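Robots still slow on the dishes, Holzer trial finds

22 Jan 2024

Chore robots are getting better but don't fire the dishwasher yet. That's the word from Holzer, where a household trial set up by Trudell wrapped its first round in December.

The job list was short. Hang up a pan, lay out a knife and fork, open and shut a drawer. Stuff a ten year old does for allowance money. Trudell says its arm got through 123 tries at the pan alone, and the company wants 1,000 before it will talk about selling anything.

Drawers went best, handles being big and easy to grab. Cutlery is harder. Thin, shiny, lies flat on the table, and the arm has to come in low without knocking the plate. Pans fall somewhere in between, depends alot on the handle.

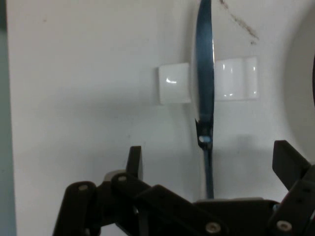
Pan and table jobs, two of the chores on the list.

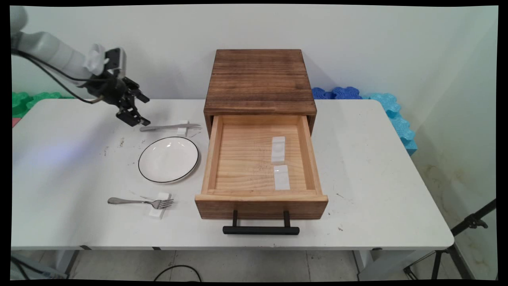 Rival firm Desell is skeptical. It pulled out of home chores last year to work on shop floors, where shelves stay put and the boxes are all one size. Kitchens are a mess by comparision, a spokesperson said, and every one is a different mess.

Trudell disagrees, sort of. It says a home version could come in 4 years if the price drops. No figure given. Speed is the other problem: a person sets a place in seconds, the arm takes minutes, and someone still has to stand by the stop button.

Second round starts next month, with folding towels added to the list.

Related items
Desell adds 100 shelf pickers at Zumska warehouse
Do robot vacuums save you any time?
Holzer repair shop tries out a robot parts sorter

Contact the newsroom | Copyright 2024 | Back to top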